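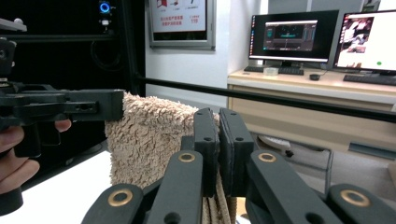 Why does my RC truck run for a few seconds, stop, and then work again after I switch it off and on?

The receiver is losing voltage under load and shutting itself down. On the Treletero crawler this is nearly always the battery tray contacts or the pack connector. The radio is the last thing to check.

Full log of one such case follows, copied from the club repair board.

Ticket: Treletero 1:10 crawler, intermittent cutout
Opened by: Loredana Mancuso
Handled by: Settimio Pagano
Opened: 31 July 2020
Status: closed

Reported symptom

Truck drives normally on a hard floor at low throttle. On carpet or grass it stops after a short run. Steering goes dead at the same moment. Headlights drop out, then come back dim. Cycling the power switch restores everything until the next hard pull. Owner bought the truck in March and used it without trouble until the original pack was replaced with a Dununon rechargeable pack of the same nominal voltage.

Owner's note: "I changed the transmitter batteries twice. Same thing. My son says it's the signal but it does it right at my feet."

Step 1. Transmitter

Fresh alkaline cells installed. Power light steady. Range test in the parking lot with the wheels off the ground: full control of steering and throttle at 60 feet. No cutout. Signal loss ruled out for now, because a radio fault would show up at distance with the wheels free.

Step 2. Load test

Truck placed on carpet and held back by the rear bumper. Throttle applied to half. Cutout every time. Steering and lights went with it, which points to the shared supply. A motor fault alone would normally leave the steering alive.

Step 3. Pack

Dununon pack charged on its own wall charger until the light turned green. Resting voltage normal. Installed in a second Treletero truck of the same model: ran without a cutout. Original pack borrowed back from the owner and installed in the problem truck: one cutout, but harder to provoke. Result unclear. The pack is good, and the truck is worse with the new pack than with the old one.

Step 4. Tray contacts

Tray door off, four screws. The negative spring contact was leaning toward the wall of the tray. The Dununon pack is slightly shorter than the original and touches only the tip of the spring. Gray film on both contacts, some pitting on the negative.

Cleaned with isopropyl alcohol and a pencil eraser. Bent the spring out with needle-nose pliers. Retested on carpet: better, still cut out at full throttle.

Step 5. Wiring

Followed the black lead from the tray to the switch. Insulation intact. Solder joint at the switch tab was dull and moved when the wire was pushed with a toothpick. Measured voltage drop across the joint at half throttle, and it was well above anything acceptable for a joint that size. Reflowed with a 60-watt iron and leaded solder. Added a short piece of heat shrink.

Retest on carpet, full throttle, truck held: no cutout. Lights steady.

Step 6. Motor check

Wanted to be sure the motor wasn't drawing too much and cooking the joint. Pulled the pinion guard and found carpet fiber wound on the rear axle behind the left wheel. Removed with tweezers. Wheels turn by hand with even resistance. Motor case at 74 degrees after a run indoors, reading taken with a cheap infrared thermometer in Fahrenheit, so no concern.

Step 7. Run test

Ran the truck outdoors on short grass for 55 minutes in total, using 3 charges. No cutouts. Stopped on the last one when the low-voltage warning came on, as it should.

Findings

Primary: cracked solder joint on the negative switch tab.
Secondary: poor contact between the shorter pack and the negative spring.
Contributing: fiber on the rear axle, extra load.
Not at fault: transmitter, receiver, Dununon pack.

Parts used

Heat shrink, solder. A Citiritz replacement contact set was ordered but not needed and stays in the parts drawer.

Notes for the owner

Do not pack the tray with foil to take up the gap. A thin strip of foam at the positive end is fine, provided it sits behind the contact and not over it. Check the rear axle for fiber after indoor running. If the cutout returns, check the spring first.

If yours does the same thing and you do not solder, stop after step 4 and see how it behaves. Several of these trucks need nothing more than clean contacts.

Update, same ticket: owner reports normal operation after two weekends. One complaint of slow steering, found to be the trim knob turned all the way left. Closed.

Pagano Hobby Repair Board
Shares: 3

Comments (4)

gravelking: Mine was the switch joint too, other side though. The red one.

L. Mancuso: Still running fine. Foam strip works.

tomh_rc: Does the shorter pack fit the older truck with the blue tray?

Settimio Pagano: It fits but it rattles. Measure your spring before you buy.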